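Household goods chain Heka is to close its distribution centre at Stoltilthorpe and move the work to a larger site run by the logistics firm Skomarura, the company said in a trading update.

The change affects 600 staff. Heka said most would be offered a transfer on their present terms, with the move due to be finished by December.
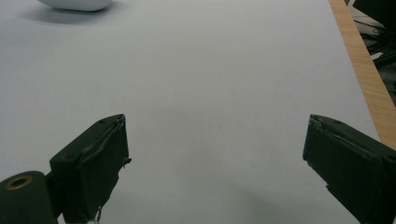
Sales flat in second quarter

Like-for-like sales were unchanged in the three months to the end of June. Toiletries and cleaning products did better than furniture, where orders fell by 2 per cent.

Heka also supplies 13 smaller chains under its Nimri own label, and that part of the business grew slightly. 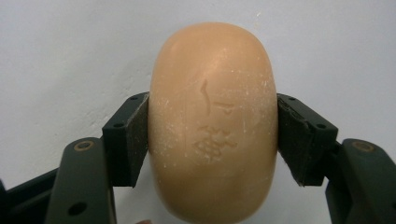

Skomarura said the new contract would start with toiletries and kitchenware, and that it did not expect gaps on shelves while stock was being moved. It will take over deliveries to shops in the north first.

The two companies have worked together before, on home deliveries of larger items.
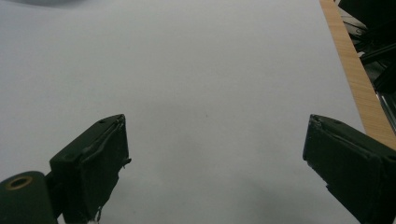

Heka has been cutting costs since last autumn, when it put off a plan to refit its older shops. It employs 2,483 people across its stores, offices and warehouses.

The lease at Stoltilthorpe runs out in the new year and will not be renewed.
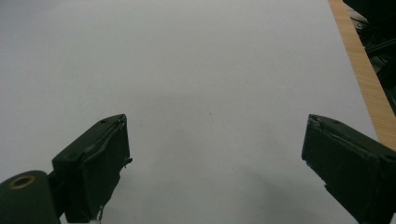

Talks with staff begin next month. Heka left its full-year profit forecast unchanged and will report third-quarter sales in October.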